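A Saturday at the Groltero wallpaper works

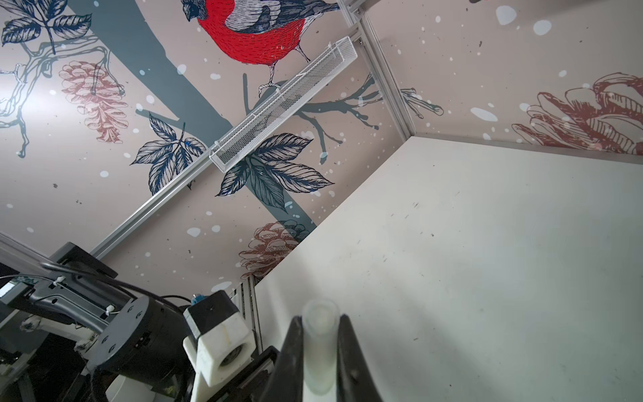 I have wanted to get inside Groltero ever since we papered the hallway, so when they announced an open day in September I signed up the same evening. My husband thinks it's a strange way to spend a Saturday. He stayed home. I took the early bus out to Flavcombe with a thermos and my good notebook, and I was at the gate way too early, along with a couple from Sirkismont who were redoing a dining room and had brought their curtains in a tote bag to match colors (I loved them immediately).

Our group had 13 people and our guide was Melina Spanos, who has been mixing color there for years and still gets excited about a decent gray. She took us to the ink room first. It smells like a school art closet! There are shelves and shelves of tubs with handwritten labels, and she let us stir up a green to match a leaf somebody had picked up in the parking lot. Ours came out more like pea soup. She was very kind about it.

Then the print hall, and it's loud. They hand out earplugs and you do want them. The old surface printer, which everyone calls the Åberg, only runs for short orders now, and they had it going for us on a trellis pattern with lemons. The paper goes up over your head in long loops to dry, and I could have stood there all afternoon with my mouth open. The digital machines next door do most of the big murals these days. Less romantic, but Osaze Nnaji, who runs them, showed us how he lines up a drawing so it carries on from one strip to the next, and I finally understand what I did wrong behind our radiator.

My favorite part was upstairs in the archive. More than 200 pattern books, some of them so heavy it takes two people to lift one onto the table. I found a sailboat pattern I'm sure was in my aunt's bathroom.

Lunch was soup and a roll for 7 dollars in the canteen. Fine, a bit salty, and the coffee was weak. The shop is where I got into trouble. Remnant rolls were 6 dollars each and I carried home four, plus a sample of the lemons that I have no wall for.

If you go, wear flat shoes for the metal stairs, and get your name down for the archive when you arrive, as those slots fill up first. The last bus back leaves from the far side of the road, by the garden center. I was waiting on the wrong side and had to run for it with wallpaper under both arms.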